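Labels Should Survive the Person Who Wrote Them
Rhonda Poirier

Most small workshops label their storage by hand, and most of those labels carry one or two characters. A drawer is marked N. A bin is marked with a stroke and a number. The scheme is fast to write and cheap to replace, and it works for as long as its author is in the building.

My position is that single-character labels should be dropped from any shared storage system, including the ones where everyone claims to know them by heart.

I spent part of last December relabeling the parts room at Doucette, a repair shop with 490 drawers. The original codes were set up by Maksym Yurchenko, who had moved to the Diltgate branch. He answered questions by phone, and his answers were good. N meant nylon on the left wall and neutral on the right wall, where the electrical stock was kept. More than 130 drawers had a letter whose meaning depended on which wall it faced. 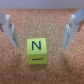

Orientation is the second problem. N turned a quarter turn is a passable Z. A plain dash can be a minus sign, a numeral one on its side, or the remains of a letter that has worn off. Printers of bingo balls and dice dealt with this long ago by underlining the 6 and the 9, and the fix costs one stroke of a pen. Few storage systems bother with it.

The usual objection is space. Sylvie Sutherland, who manages stock at Ternora, argues that a small drawer front cannot hold a full word at a legible size. I measured ours. Five characters fit on the smallest front in block capitals, and five characters are enough for NYLON. Where the word is longer, a consistent abbreviation still carries more information than an initial — SPRNG is ugly, but it can be read by a new hire.

A printed key taped to the wall is often offered as a compromise. I have used 2 of these. Both were out of date, and one was behind a cabinet. A key is a second document that has to be maintained alongside the first, and the drawer gets opened whether or not the key is correct.

Write the word on the drawer, and add a line under it to show which way is down.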